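Kutlow airlift and convoy records: README

Version 5

Contents of this folder

Kutlow is a small dataset of reported movements of peacekeeping forces by air and road. Each row is one movement as it was described in a public statement or a news report: who moved, what they moved, where from, where to, and how it was reported. It holds 2,000 rows. The rows were typed in by hand from reports in English, Russian and French, then checked by a second reader.

The main file is movements.csv. Beside it are sources.csv, which lists the reports, and places.csv, which gives one agreed spelling for each airfield, border crossing and camp. The file notes.txt holds remarks that would not fit in a column. All files are UTF-8 with commas as separators, and text fields are quoted.

Columns in movements.csv

row_id: a number that never changes between versions. If a row is withdrawn, its number is not used again.
report_id: matches a line in sources.csv.
mode: air, road, rail or mixed.
origin and destination: matched to places.csv. Left blank if the report only gives a country.
unit_text: the name of the unit exactly as reported, in the language of the report.
load_type: people, vehicles, stores, medical or unclear.
count_low and count_high: the lowest and highest number of aircraft or vehicles that the wording allows.
status: announced, under way or completed, according to the report.
confidence: 1 to 5, explained further down.

How counts were entered

Ministries and news agencies use loose wording. "More than ten aircraft" goes in with a count_low of 11 and an empty count_high. "Several" goes in with both fields empty. We do not guess. Where a report gives a running total for an operation so far, it is marked as a total in notes.txt and should not be added to the daily figures. This is the most common mistake made with earlier versions, and it can inflate an operation a great deal.

Flights and aircraft are also mixed up in the sources. A report of ten flights may mean two aircraft making five trips each. Where the report says which is meant, the entry in notes.txt says so too. Otherwise treat the count as flights.
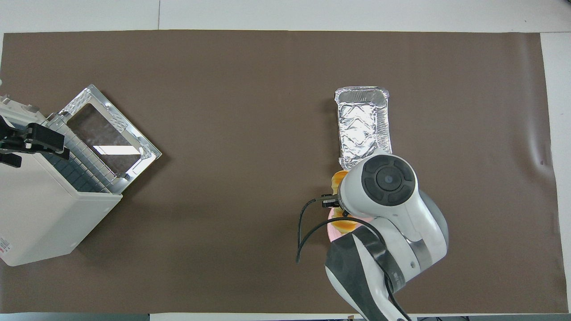 Load types were the hardest part of the coding. Reports often list camp equipment in with weapons and vehicles under the one word "equipment", and we only split them if the text gave us grounds to. The stores category covers tents, bedding, fuel, food and kitchen goods, from field ovens down to something the size of the white toaster oven in the photo, with its glass door folded open and its wire rack showing. Medical supplies have their own category even when they travelled in the same aircraft as stores. In that case the movement has one row for each load type, and the rows share a report_id. Unclear is used freely, and it makes up around 10 per cent of the file.

Confidence

A score of 5 means that two separate reports agree on the place, the load and the count. A score of 2 means one report with gaps in it. A score of 1 is kept for claims that one side made and the other side denied. Both versions are entered, each on its own row -- please keep them together if you filter the file.

Known gaps

Road convoys are badly under-reported compared with flights. Return journeys are rarely announced, so the file cannot be used to work out how many troops were in a place at a given time. Night movements are often reported the next morning with no hour given, and the time column was dropped after version 2 for that reason. Reports in Armenian, Azerbaijani and Georgian were not read in the original and are only present where an agency translated them.

Spellings in places.csv follow the form most common in English reports. This is for matching only and takes no position on names or borders.

Related files

The Plirnent list of airfields uses the same place codes and can be joined on place_id. The older Cleneck tables use different codes; the file cleneck_match.csv covers most of them, but the entries for camps have not been finished.

Changes

Version 5 corrects the origin field on rows where a stopover had been entered as the starting point. It also merges duplicate reports found in May.

Contact and reuse

Kutlow is kept by Lai-ching Tsang. The files may be copied and changed freely as long as the version number is given. Corrections are welcome -- send the row_id, the field and a link to the report.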